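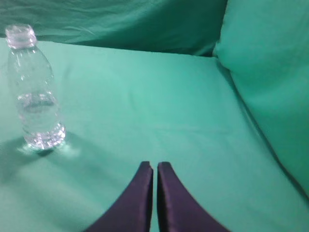 Agua en botella sobre paño verde.

Inicio Productos Soporte Mis tickets Salir

Ticket 1.496: el agua filtrada deja velo blanco en la jarra de cristal
Última actualización: abril de 2020
Equipo: filtro bajo fregadero Mivent, cartucho Skisero
Estado: resuelto

Entrada 1
Hola otra vez, soy la del grifo que silbaba (eso quedó arreglado, gracias!). Ahora vengo con otra cosa. Desde que puse el cartucho nuevo, si dejo agua filtrada en la jarra de cristal con asa, la que uso para el té, al secarse me queda un velo blanquecino en el fondo y un cerco a la altura donde llegaba el agua. Se va con la uña, pero vuelve. El agua no huele a nada y sale transparente, o sea que a simple vista no le veo ningún defecto, es solo cuando se seca. El cartucho anterior no lo hacía, o yo no me fijaba, que también puede ser.

Lo que he hecho ya, para que no me lo mandéis hacer de nuevo: cerrar la llave, sacar el cartucho, mirar la junta, volver a ponerlo y dejar correr el agua diez minutos. Igual.

Entrada 2
He lavado la jarra con vinagre, bien aclarada, y he repetido con agua del filtro. Velo. Luego con agua mineral de la tienda y velo también, aunque menos. Aquí ya me empecé a liar, porque mi teoría era que el cartucho soltaba algo y con la mineral no tendría que salir nada. Mi hermana opina que es el lavavajillas y que dejo la sal en cualquier posición. Apuntado queda.

Otra cosa que me descolocó: echo el agua en la jarra desde una botella de plástico pequeña, que lleno en el grifo porque la jarra no me cabe bien debajo del caño. Y pensé, ¿y si es la botella? La he rellenado mil veces. Así que la tiré y cogí otra recién comprada, le di dos enjuagues y repetí.
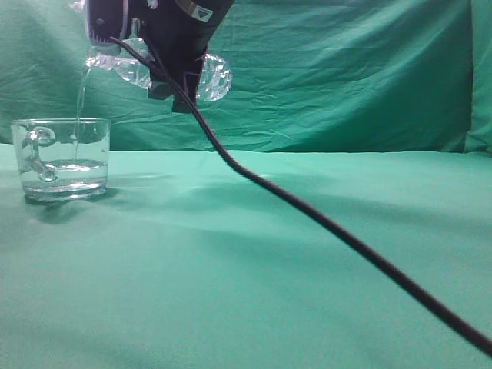

Soporte de Barkosano contestó que antes de cambiar nada conviene separar las dos cosas: por un lado el agua, por otro el cristal. Pedían que pusiera 100 ml de agua del filtro en la jarra y otros 100 ml en un vaso que no hubiera pasado nunca por el lavavajillas, y que dejara secar los dos en el mismo sitio, sin tapar y lejos de la placa. Si el velo sale en los dos, es cal y miramos el cartucho. Si sale solo en la jarra, el cartucho queda descartado.

Entrada 3
Hecho. No tenía ningún vaso sin lavavajillas en toda la casa, acabé abriendo una caja de la marca Tello que llevaba en el altillo desde la mudanza. Los dos juntitos en la repisa, y a esperar. Tarda una barbaridad en secarse, por cierto, si alguien más tiene que hacer esto que no se quede mirando.

Resultado: cerco en los dos. Más fino en el vaso nuevo, pero cerco. Total, que es cal, y mi hermana tiene razón solo a medias (en la jarra hay además un mateado que no se va ni con vinagre, y eso sí tiene pinta de lavavajillas).

Lo que no entendía es por qué ahora sí y antes no. Fui al cubo del reciclaje a rescatar la caja del cartucho y resulta que es el modelo de carbón solo, sin resina. El de antes era el de carbón con resina para la cal. Son idénticos por fuera, misma rosca y misma tapa, y lo único que cambia es una letra al final de la referencia. Lo pedí yo, así que culpa mía, pero os agradecería que en la tienda lo pusierais más grande.
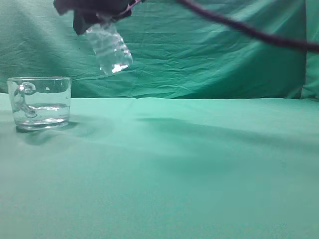
¿Cada cuánto hay que cambiar el cartucho?
El de carbón solo, cada 3.000 litros. El de carbón con resina, cada 2.000, porque la resina se agota antes que el carbón.

Entrada 4
Vale, pues me lo apunto en la puerta del armario. Ya me ha llegado el de resina. Montado sin problemas, aunque hay que apretar con las dos manos y la primera vez me goteó un poquito por la rosca. Dejé correr el agua hasta que dejó de salir con burbujas, que al principio sale blanca y asusta, y a los pocos segundos de estar en el vaso se aclara de abajo arriba.

He repetido la prueba de los 100 ml en el vaso nuevo. Queda una marca muy tenue si lo pones a contraluz, nada que ver con lo otro. La jarra la doy por perdida de aspecto, pero para el té me sigue valiendo y le tengo cariño.

El cartucho de carbón está usado, ya sé que no se puede devolver. Lo guardo en una bolsa por si en mayo, cuando vaya al pueblo, me sirve allí, que el agua es blandísima. Si guardarlo húmedo tantas semanas es mala idea, avisadme y lo tiro. Por mí podéis cerrar el ticket.

Nota de cierre: cartucho sustituido por el modelo con resina. El usado no debe guardarse húmedo; desechar.

Contacto | Aviso legal | © Barkosano | Volver arriba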